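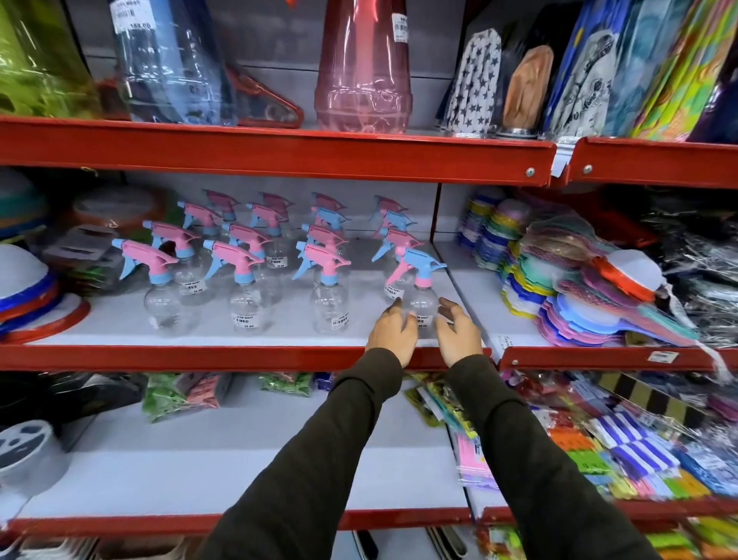 Stevuvico Housewares Records

README and data card, release 2
Last updated: March 17, 2021

Summary

Stevuvico is a flat table of product records for plastic housewares sold through small general stores. It contains 1,347 records with 15 fields each. The records were keyed from supplier price lists and store inventory sheets and then normalized to a common set of item types, units, and color terms. The table is meant for work on product matching, unit parsing, and deduplication of short, noisy item names.

All data is text. There are no customer records, sales figures, or transaction histories in the release.

Contents of the package

records.csv: the main table, one row per product record.
types.csv: the controlled list of item types, with parent types.
README.txt: this file.
CHANGES.txt: differences between the first and second releases.
LICENSE.txt: terms of use.

Both CSV files are UTF-8, comma-separated, with a header row. Fields that contain a comma or a quotation mark are enclosed in double quotes. Line endings are LF. There is no byte order mark. Spreadsheet programs that guess the encoding may damage accented characters in raw_name, so set the encoding by hand on import.

Fields

record_id: string. Stable between releases. IDs of withdrawn records are never reused.
source_id: string. Identifies the price list or inventory sheet the record came from.
source_line: integer. Line position in the source, counted after blank lines were dropped.
raw_name: string. Item name exactly as keyed, including abbreviations and spelling errors.
clean_name: string. Item name after normalization. Lowercase.
type: string. Must match an entry in types.csv.
capacity_raw: string. Capacity as written in the source. Often empty.
capacity_ml: integer. Capacity converted to milliliters. Empty if capacity_raw is empty or could not be parsed.
color_raw: string. Color as written in the source.
color_terms: string. Zero or more terms from the color list, separated by semicolons and sorted alphabetically.
pack_count: integer. Number of units sold together. Set to 1 when the source gives no pack size.
price: decimal. Shelf price or list price in the currency of the source, with a period as the decimal mark.
price_kind: string. Either "shelf" or "list".
match_group: string. Records judged to refer to the same product share a value.
flags: string. See the section on flags.

Item types

The type list is a shallow tree. The top level separates containers, cleaning tools, tableware, bath goods, and garden goods. Each record takes the most specific type that its raw_name supports. A record that says only "bottle" is assigned to the general bottle type and is not pushed down to drinking bottle or spray bottle on the strength of its neighbors in the source.

Spray bottles are placed under cleaning tools. Some supplier lists put them with garden goods or with hair care, and these placements were overridden during normalization. Replacement trigger heads sold without a bottle have their own type. Jugs and pitchers share one type, as the sources use the two words for the same articles.

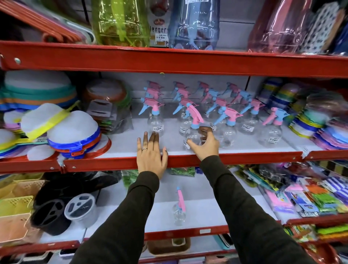
Normalization

Normalization was done with Karell, a rule-based text processor, using the rule set shipped under the name Womeo. The steps run in a fixed order:

1. Collapse repeated whitespace and strip leading and trailing punctuation.
2. Expand abbreviations from the abbreviation table (for example, "btl" to "bottle", "w/" to "with", "asst" to "assorted").
3. Extract capacity, pack size, and color, and remove them from the working name.
4. Correct spelling against the vocabulary list. A correction is applied only if one candidate exists at the smallest edit distance. Ties are left alone and flagged.
5. Assign the type.
6. Write clean_name.

The order of steps 2 and 3 matters. In the first release they were reversed, and names such as "sprayer btl lt blue" lost the word "light" because "lt" was read as liter. Records affected by this error were reprocessed for release 2 and are listed in CHANGES.txt.

Capacity conversion

Capacity strings mix liters, milliliters, fluid ounces, and bare numbers. A bare number is converted only when the same source gives units elsewhere for the same type. Otherwise capacity_ml is left empty and the flag "unit_unknown" is set. Fluid ounces are taken as US fluid ounces and the result is rounded to the nearest milliliter. Capacity refers to the figure the supplier states. No measured volumes are included.

Color terms

The color list is short by design. Shades are reduced to a base term plus an optional modifier, "light" or "dark". Sky blue becomes "light blue". Lime becomes "light green". Clear and translucent are kept as separate terms and may be combined with a base color, so a tinted see-through jug is recorded as "green;translucent".

Two-tone items are the main source of disagreement. When a source names more than one color without saying which part has which color, all terms are recorded and the part assignment is dropped. "Assorted" is stored as a term of its own and is never expanded into a list of colors, even when another source for the same product names them.

Prices

Prices are stored as found.

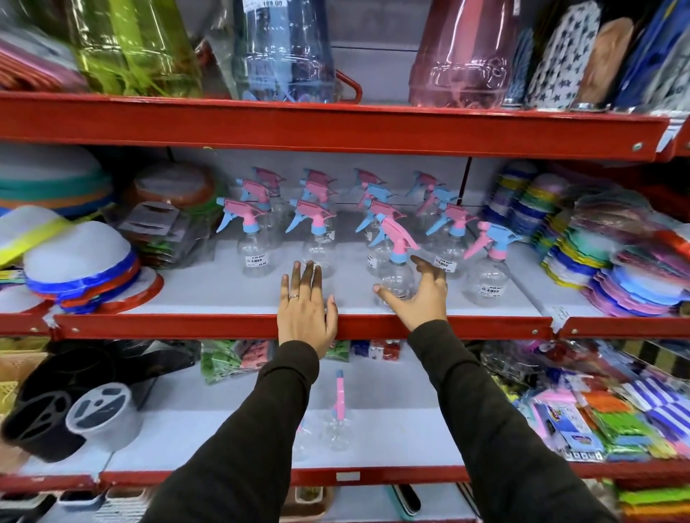 No currency conversion, tax adjustment, or rounding has been applied, and a trailing ".00" in the source is kept in the price field as two decimal places. Records with price_kind "shelf" come from inventory sheets filled in at the store. Records with price_kind "list" come from supplier price lists. The two kinds should not be averaged together. A small share of list prices apply to a full carton, and where the carton size was known, pack_count holds that size.

Matching and review

Values in match_group were assigned by 2 annotators working separately. Each annotator saw raw_name, type, capacity_raw, color_raw, and pack_count, with price hidden. Disagreements were settled in a joint pass. Where no settlement was reached, the records were left in separate groups and flagged "match_disputed". Color differences alone do not split a group. Capacity differences always do.

Flags

unit_unknown: capacity is given without a usable unit.
spell_tie: spelling correction found more than one equal candidate.
match_disputed: annotators did not agree on the group.
type_general: no specific type could be supported by the name.
carton_price: price applies to a carton.

Multiple flags are separated by semicolons. An empty field means no flag was raised.

Known limitations

Names are in English only, although several sources were translated by the supplier before they were keyed. Translation artifacts are present in raw_name and are partly removed in clean_name. Bath goods are thinly covered. Garden goods come mostly from a single supplier list, and models trained on the table may pick up the wording habits of that list. Prices should not be used to study inflation or regional differences, as the sources carry no reliable dates.

A split by record will leak near-duplicates from training to test. Split by match_group, or by source_id if the aim is to test on unseen suppliers.

Related resources

Jaidee, a companion vocabulary of housewares terms, uses the same type list and can be joined on the type field. Jaidee is versioned separately. Release 2 of Stevuvico was checked against the Jaidee version from September, and later versions may contain types that are absent here.

Reporting errors

Send the record_id, the field, the current value, and the proposed value. For errors in match_group, include every record_id in the affected groups. Corrections are applied in the next release and entered in CHANGES.txt under the record_id.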